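Notes from a Small Kitchen > Rice and Lentils > Slow Mornings

July - by Phúc Huỳnh

Red lentil porridge with burned onion

I eat this porridge at least two mornings in a week, and when the weather is hot I eat it at room temperature with lime. My neighbor in Odau taught me the first version, but she cooks it much thicker than I do, so that a spoon can stand in it. I like it loose, like the rice porridge of my childhood. Both are correct, I think.

The lentils are the small red ones which lose their shape when they cook. I buy them from Rezaei, the shop near the bridge, where they are sold from big sacks and the old man always puts a little more in the bag after he has weighed it. Brown lentils will not work here. I tried them one time and had a soup with stones in it.

For two hungry people I take 200 grams of red lentils and 3 spoons of broken rice. Wash them together until the water is almost clear. Put them in a heavy pot with 1,000 ml of water, half a spoon of turmeric and a piece of ginger as long as your thumb, not peeled, only hit with the side of the knife. No salt yet. Bring it to a boil, take away the foam, and then make the fire very low.
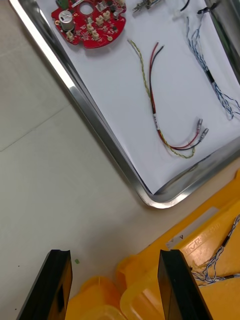

After twenty-five minutes you should begin to stir. The rice likes to go to the bottom and stay there, and if it catches, the whole pot will taste of it. When the lentils have disappeared and only the rice can still be seen, add salt and one more cup of hot water from the kettle. Take out the ginger. Cover the pot and let it rest while you make the onion.

The onion is the part I care about most. Slice two big ones, thin but not like paper, and fry them in more oil than feels decent. In the beginning use a medium fire, and move them often. They will become soft, then yellow, then for a long time nothing happens. Please wait. When the edges are dark brown, put in a spoon of cumin seeds and two dried chilies, and stop when some of the onion is really black. My friend Shahab Ghaffari stops much earlier and finishes with dried mint in the oil. His is more elegant. I still want the bitter taste, it wakes up the lentils.

Pour everything over the porridge, the oil also, and do not mix it. Each person can mix in his own bowl. On the side I put cucumber with salt, lime, and bread if there is bread from yesterday.

Some small things I wrote in my notebook:

The porridge becomes solid in the refrigerator. Warm it slowly with water and break it with a fork. On the second day it needs more salt and more lime.

If you have no broken rice, put normal rice in a cloth and roll a bottle over it.

You can cook a handful of spinach in the pot for the last two minutes. My daughter takes it out again, leaf after leaf, so I stopped doing it.

Next time I want to write about the sour plum pickle, which is in its jar since spring. I opened it this morning and it is still too sharp, so maybe in one more month.

Filed under: Breakfast, Lentils, One Pot, Cheap and Good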